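**Ticket 1529 – Normas de trabajo para la puesta de mesa a dos brazos**
**Proyecto:** Clarnura
**Abierto por:** Yasmine Tazi
**Estado:** en revisión
**Prioridad:** media

### Motivo

El guion de poner la mesa ya corre de principio a fin, y la verdad es que da gusto verlo. Lo que falta es que todos lo lancemos igual. En la última revisión de registros aparecieron sesiones con márgenes distintos, pinzas que arrancaban en posturas distintas y dos maneras de nombrar el mismo fallo. Abro el ticket para dejar una sola norma y cerrar de paso las dudas que han ido saliendo con el módulo de pinza Tordale.

### Entrada 1 – Disposición de partida

Propongo que los objetos salgan siempre en fila cerca del borde delantero: cuenco, vaso, cuchara y tenedor, leyendo de izquierda a derecha. Los cubiertos, con el mango hacia el robot. Admitimos que no queden paralelos, es más, prefiero que no lo estén, ¡así la política aprende algo de orientación!

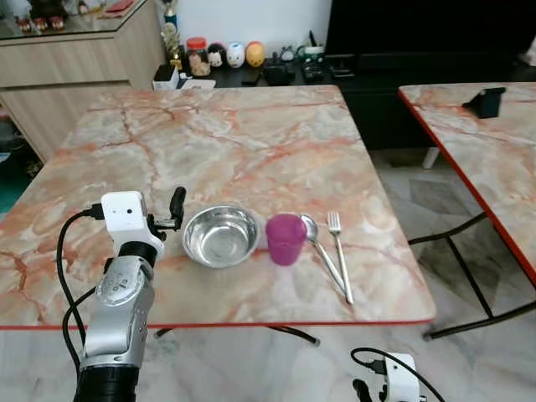

La separación mínima entre el dedo y cualquier objeto al iniciar será de 18 mm. Hasta ahora cada cual la ponía a ojo y el planificador de Nekano protestaba con el aviso de holgura en cuanto alguien se acercaba de más. Con el valor fijo en el archivo de configuración el aviso ha dejado de salir en mis pruebas.

Reglas que quedan en firme:

- Nadie mete las manos en la zona de alcance con los motores habilitados. Para recolocar un cubierto se pausa, se espera la confirmación y entonces se toca.
- El paro de emergencia, a mano del operador durante toda la sesión.
- Los cables de cada pinza se repasan antes del primer movimiento: bucle holgado, sin pasar por delante de los dedos.

### Entrada 2 – Aproximación a objetos metálicos

Síntoma: en algunos intentos la estimación del borde salta varios milímetros entre fotogramas y la pinza corrige de lado justo antes de cerrar. Pasa sobre todo con acero pulido y luz fuerte.

Probé primero a bajar la velocidad y no cambió nada. Después fijé la exposición de la cámara de muñeca a 1000 µs y ahí sí – la estimación se quedó quieta y las correcciones laterales desaparecieron en toda la tanda. ¡Qué alegría cuando la gráfica salió plana!

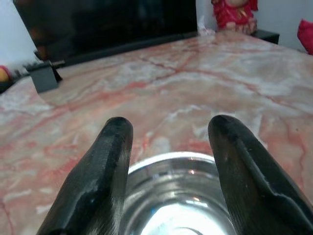 Para la norma, entonces: exposición fija en las dos muñecas, nunca automática, y dedos abiertos del todo antes de bajar. El cierre solo se autoriza si la estimación se mantiene estable durante 7 fotogramas seguidos. Si no se estabiliza, la pinza sube, espera y repite. Al segundo intento fallido se marca `BORDE_INESTABLE` y se pasa al objeto siguiente. Por favor, dejad de usar `reflejo` como etiqueta, que luego no hay quien filtre.

Lo de los brillos tiene su miga y me encantaría mirarlo con más calma (un filtro polarizador sería lo primero que probaría), pero eso va en otro ticket.

### Entrada 3 – Vista de muñeca fuera de la mesa

Me preguntan qué hacer con los tramos en que la cámara de muñeca apunta al suelo. Se conservan, marcados como `SIN_OBJETIVO`. Son muy útiles para comprobar que el detector no inventa candidatos, y a mí ya me han servido para cazar dos umbrales mal puestos.
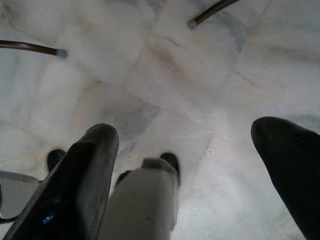
*Vista de muñeca con la pinza abierta y el suelo de mármol al fondo.*

Con esa etiqueta activa, el comando de cierre queda bloqueado por software. El script de validación de Lukoševičius ya lo comprueba; basta con actualizarlo y lanzarlo al terminar cada sesión:

`validar --sesion actual --reglas pinza,exposicion,etiquetas`

Si devuelve errores, la sesión no se sube hasta corregirlos. Los avisos sí pueden ir, con una línea que los explique en el campo de notas.

### Pendiente

- [x] Holgura de inicio en la configuración común
- [x] Exposición fija en ambas muñecas
- [ ] Renombrar las etiquetas antiguas
- [ ] Pasar la norma a la plantilla de sesión de Clarnura
- [ ] Abrir el ticket del polarizador

Dejo los comentarios abiertos hasta el viernes. Si alguien tiene registros con cuencos o vasos de otro material, que los adjunte, ¡tengo muchas ganas de comparar curvas!

– Yasmine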